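Filed under: Media & Culture

Print this story | E-mail to a friend

I've been reading Vimside since it was a sports blog with an ugly orange header, so when the site went behind a paywall in December I paid up the same afternoon. Would I have done that for any other site? Probably not. But I'd laughed at enough of their free stuff over the years that I figured I owed them a few bucks.

Then came the redesign. The front page used to be one long scroll, newest on top, and you could get through it over a bowl of cereal. Now it's boxes. Big boxes, little boxes, a box that wants me to try the podcast — I already listen to the podcast!

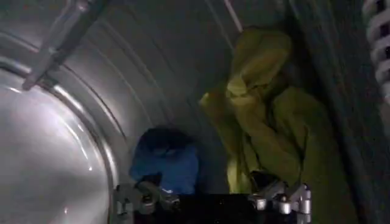
So is Vimside still worth paying for? I think so, mostly for the long pieces, which are as good as they ever were.

The one on minor league bus drivers ran to 22 screens on my phone and I read every word. The Friday mailbag is back too (shorter, sadly), and the comments still have the same cranky regulars arguing about the same trades.

What I miss is the daily junk. The dumb polls, the two-line posts about some mascot falling over. Galten does that better now, and it's free. Smadi tried it for a while and then went all video, and I can't watch video at my desk. I gave Sekden a shot last month, but it had 101 posts up before lunch and I felt tired just looking at it.
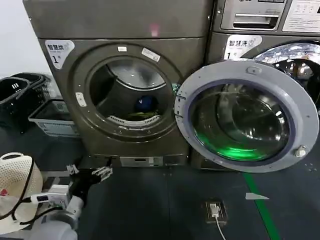

Dryer and washing machine, side by side.

My subscription is up for renewal soon and I'll pay again, grumbling. Just bring back the scroll, please — even as a setting hidden three menus down. I'll find it.

Contact us | © Copyright, all rights reserved | Back to top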